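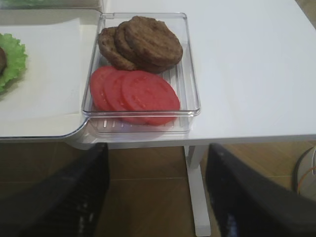
Page 4

Plemeo – fiche de données et notice d'utilisation

Plemeo est un jeu de données de parties simulées pour machines à sous vidéo. Il accompagne le moteur de calcul Skurside, maintenu par le studio Tekmont, et sert à vérifier le comportement d'un jeu avant sa mise en ligne en mode gratuit. La présente fiche décrit le contenu des fichiers, leur format et les limites connues. L'installation de Skurside est traitée dans les pages précédentes.

Contenu

Le jeu de données couvre 74 machines de démonstration, toutes conçues par Tekmont. Chaque machine possède son propre dossier, avec une table de gains, la composition des rouleaux et un journal de tours. Les machines comptent cinq rouleaux et jusqu'à 40 lignes de paiement. Les jeux à rouleaux en cascade sont exclus de cette version, leur journal demandant un format différent.

Aucune donnée de joueur réel n'est présente. Tous les tours ont été produits par le générateur pseudo-aléatoire de Skurside, à partir de graines enregistrées dans le fichier graines.csv. Avec la même graine et la même version du moteur, on doit retrouver le même journal, ligne pour ligne.

Format des fichiers

gains.csv : symbole, nombre de symboles alignés, multiplicateur de la mise par ligne.
rouleaux.csv : numéro du rouleau, position, symbole.
tours.csv : identifiant du tour, mise, arrêt de chaque rouleau, gain de base, gain bonus, état de la partie.

Les fichiers sont encodés en UTF-8, avec le point-virgule comme séparateur. Les mises et les gains sont exprimés en crédits entiers. Une session commence toujours avec un solde de 100 crédits et s'arrête quand le solde ne permet plus la mise minimale, ou à la demande du script.

Le champ état prend les valeurs base, gratuit ou bonus. Un tour gratuit qui en déclenche d'autres garde la valeur gratuit – le compteur de relance se trouve dans la colonne suivante. Les symboles joker sont notés W et les symboles scatter S, quel que soit l'habillage graphique du jeu. 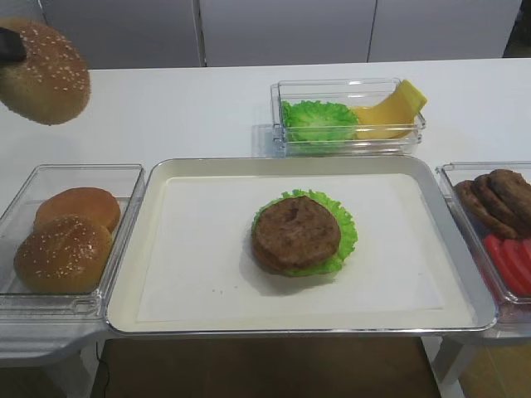 Catégorie : Simulation et tests

Utilisation prévue

Plemeo convient pour contrôler une table de gains, comparer deux versions d'un même jeu ou tester un outil d'affichage des statistiques. Le lecteur Seixas, livré à part, ouvre directement les dossiers et trace l'évolution du solde sur une session. Il accepte aussi les journaux partiels, à condition que l'en-tête soit complet.

Le jeu de données ne convient pas pour estimer les habitudes des joueurs. Les sessions simulées gardent la même mise du début à la fin, ce qui est rare dans une partie réelle. Il ne remplace pas non plus la certification d'un générateur aléatoire par un laboratoire agréé.

Limites connues

Les jackpots progressifs sont figés à leur valeur de départ. Les gains correspondants sont donc sous-évalués dans les longues sessions.

Sur les machines à symboles empilés, la colonne gain bonus peut inclure une part du gain de base si les deux se produisent au même tour. La somme reste juste, la répartition ne l'est pas toujours. Une correction est prévue pour la version de mai.

Les anciens journaux, produits avant l'ajout de la colonne de relance, doivent être convertis avec le script migrer.py avant toute lecture dans Seixas.

Licence et signalement

Les fichiers de données peuvent être réutilisés à des fins d'étude et de test, avec mention de Plemeo et de la version employée. Les habillages graphiques et les sons des jeux ne font pas partie du paquet – ils restent la propriété de Tekmont.

Pour signaler une erreur, ouvrir un ticket dans le dépôt de Skurside en indiquant le nom du dossier, la graine et l'identifiant du tour concerné.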